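Drying Dishes Without a Dishwasher

Posted 28 September 2023 in Kitchen Tips

Most advice on washing up by hand is about the washing. The drying gets a line at the end, and that line is usually "let air dry." Air drying works well if the rack is set up for it. If it isn't, you end up with water rings on the glasses, a sour smell under the tray and plates that still drip when you lift them into the cupboard.

Rinse hot, stack cool

Water leaves a warm plate faster than a cold one. Run the last rinse as hot as your hands can stand in gloves and the plate will do part of the work for you. If you rinse in a second basin to save water, change it when it starts to feel lukewarm or when you see suds on the surface. Soap left on a dish dries as a dull film, and people tend to blame the detergent for it.

Shake each piece once over the sink before it goes in the rack. This sounds too small to matter. It takes most of the water off a dinner plate and nearly all of it off a fork.

Loading the rack

Plates go in first, on edge, all facing the same way. Leave a slot free between the deep ones. Two soup plates nested together will still be wet between them the next morning, while flat plates can usually take neighboring slots without trouble. Start with the biggest at one end and work down in size, so a small plate never gets hidden behind a large one and forgotten.

Bowls should lean. A bowl set flat and upside down traps steam, and the steam runs back down the inside. Tip it against the wires so that one side of the rim is off the rack.

Mugs have a hollow in the foot that holds a spoonful of water when they are upside down. Tilt them a little or wipe the foot with a corner of the towel as you set them down. Glasses are better on a folded cloth at the side, with the rim propped on the fold to let air in.

Knives go point down in the cutlery holder, or flat on a towel if they are good ones. Forks and spoons can go handle down, mixed, so that the spoons don't cup together.

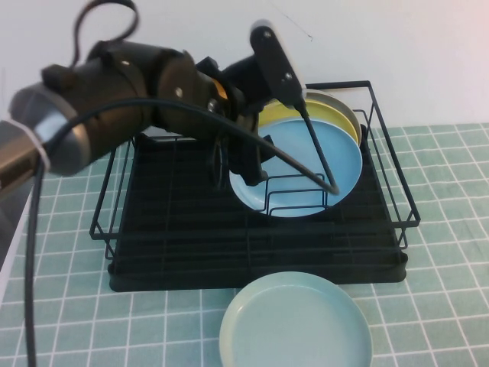

A light blue plate on edge in a black wire rack.

What to put under it

A rack on a bare counter leaves marks, and a rack on a wooden table can leave them for good. Many racks come with a tray. Use it, but empty it every day. A tray with a spout should sit so the spout hangs just over the sink, and a thin wedge under the back feet will get the water moving. A folded strip of cardboard wrapped in tape lasts a few months as a wedge. Mine is a slice of cork.

If the rack has to sit on a table, a wipeable cloth is fine for short spells. Lift the rack afterward and dry beneath the feet. Water held between a cloth and a finished tabletop can turn the finish cloudy overnight. A bath towel folded in four is better for a big load, as long as you hang it up after.

Cleaning a wire rack

Coated wire gets a gray scum at the joints. It is mostly limescale with food and soap stuck in it, and scrubbing it dry only scratches the coating. Once a month, do this instead:

Fill the sink with hot water and add a cup of white vinegar.
Lay the rack in and leave it for 23 minutes, which is as long as it takes me to wipe down the stove and the cupboard fronts. Longer does no harm on a sound coating.
Turn it over if it doesn't fit all the way in, and give the other half the same time.
Go over the joints with an old toothbrush.
Rinse and dry it with a towel.

Never use bleach in the same sink as vinegar. If you want to bleach the tray, do it on another day.

Check the feet while you have it upside down. The rubber caps come off and get lost, and the bare wire ends will scratch a steel sink. A reader, Tatsuya Hirose, wrote in March to say he replaces his with short pieces of aquarium tubing pushed over the ends. I tried it on an old Plurka rack and the tubing has stayed put.

Where the coating has split and rust shows through, the rack is on its way out. You can slow it down by sanding the spot lightly and painting it with appliance enamel, but keep the painted part away from anything you eat from. When rust starts marking the plates, buy a new one.

Towels

Keep separate towels for hands and for dishes. Linen and flat-weave cotton leave less lint on glass than terry does. New towels need washing two or three times before they will soak up anything, and fabric softener makes them worse — leave it out of that load altogether.

Hang towels open on a rail. A towel on a hook dries in folds and starts to smell by the second day. If the smell is already there, a wash at the hottest setting the label allows, with no softener and a half load, will usually shift it.

When to dry by hand

Some things should never wait in the rack. Cast iron and carbon steel rust while you watch. Wooden boards and spoons can be wiped and then stood on edge away from the sink. Graters and sieves need a shake and a few minutes somewhere warm. I put ours on top of the stove once the burners are off.

For everything else, give it a couple of hours. Put the dishes away before you cook the next meal, or the clean plates will pick up a fine spatter of grease and you will be washing them twice.

Next in Kitchen Tips: getting tea stains out of mugs and flasks.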